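Amodura Gripper Simulator: I Went to the Open Day and Stayed Until They Turned the Lights Off

6 min read

So if you've read this site for any length of time you know I mostly cover hardware, meaning things with screws in them. The Amodura package is software. It's a practice simulator for arms with two-finger grippers, and I'd been putting off looking at it because the product sheet made my eyes glaze over. Then an invitation to the Lunstead open day landed in my inbox in July, with free parking and lunch, and I am weak.

Lunstead is the training center out past the Flultcombe turnoff, the low building with the green doors. If you're coming by bus, get off one stop early and walk back, the proper stop drops you on the wrong side of a very busy road. Doors opened at 9:30 and there were already people at every station when I walked in (late, see above re: wrong side of road).

What it is

Amodura runs on a regular desktop with a decent graphics card. You load a room, you load an arm, and you drive it around with a handheld controller or a keyboard. The rooms that come in the box are mostly household ones, kitchens and the like, plus a small warehouse I didn't try. There are 86 rooms in the standard license and 283 in the full one. I asked if you can build your own and yes, you can, but the room editor is a separate install and the person next to me said to set aside an afternoon for it.

The view I liked best is the wrist view. You're looking along the gripper from behind, so the two fingers stick up in front of you and everything you want to grab has to end up between them. It took me a good while to stop steering it like a car! You tilt the wrist and the whole room swings over, and suddenly you're staring at the underside of something and wondering which way is up. I laughed out loud the first time. The kid at the next station did not laugh, he was already stacking cups.

The demo

The main demo was run by Geert Verbruggen, who does the training side for Amodura and has the patience of a saint. He set up a kitchen room on the big screen and did a full run of picking things up, putting them down, opening and closing a cabinet door. Then he did it again with the wrist view only, no overview camera, and you could hear the room go quiet. He talks to the arm while he drives it. "Come on, come round, there you go." I do this too, with drills.

Somebody asked why anyone would bother with a simulator when Lunstead has real arms sitting right there in the hall. Geert said a new operator will ram the gripper into a countertop over and over in the first hour, and in the software that costs you a reset key. I can confirm the part about the countertop. My own personal record is three times in a minute and I'd like it noted that the third one was a drawer.

After that we got to have a go ourselves. I picked the same kitchen, thinking I'd remember the layout. Ha. From the wrist it might as well have been a different house, and I spent most of my turn getting the hang of which way the fingers lean when you roll the wrist.
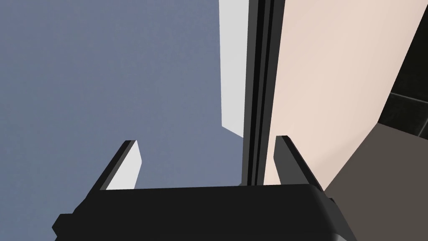
Wrist view in Amodura, fingers open and nothing in them yet.

The graphics are plain, so don't go in expecting a video game. Walls and panels are flat blocks of color and that's about it. I didn't mind. The pale pad on the inside of the finger shows up nicely against all that black, and once I started using it as my aiming mark I got a lot better. If you're picky about looks you may feel differently.

What I didn't love: the controller they had at my station was the Postma one, and the thumbstick is stiff. It's fine for big moves and annoying for small ones. I swapped to the keyboard halfway through and never went back. The menus are also tiny. I had my reading glasses on and still hit Load when I wanted Save, and goodbye to my nice arm position.

Price and what you get

The standard license is $130 for a year on one computer. That gets you the 86 rooms, the wrist and overview cameras, and email support. The full license is priced by the seat and you have to ask for a quote, which I always find irritating, but I'm told schools get a better deal. The Postma controller is sold separately. You can start without it, and having used it, I would.

There's a trial too. It gives you 2 rooms and no time limit, so you can find out whether the wrist view makes you seasick before you spend anything. It did bother one woman in our group, who switched to the overview camera and was perfectly happy there.

Would I buy it? For a school or a shop that's about to get its first arm, yes, easily. For me at home with no arm at all, it's a pretty expensive way to bump into drawers, and I've still got the trial installed and I was on it last night.

Lunstead says it'll do another open day once the new hall is painted. Bring a sandwich if you don't eat egg.

Comments (4)

benchtop_ray: Does it run on a laptop? Mine's a few years old but it has a proper graphics card in it.

Marcy in the garage: I was there! I was two stations down from you and I heard the drawer.

tolliver88: Agree on the thumbstick. Ours loosened up after a couple of weeks of students yanking on it, so there's hope.

benchtop_ray: Never mind, tried the trial, it runs. Fan sounds like a hair dryer though.

Get new reviews by email, twice a month. Enter your address and hit Sign Me Up. You can unsubscribe at any time.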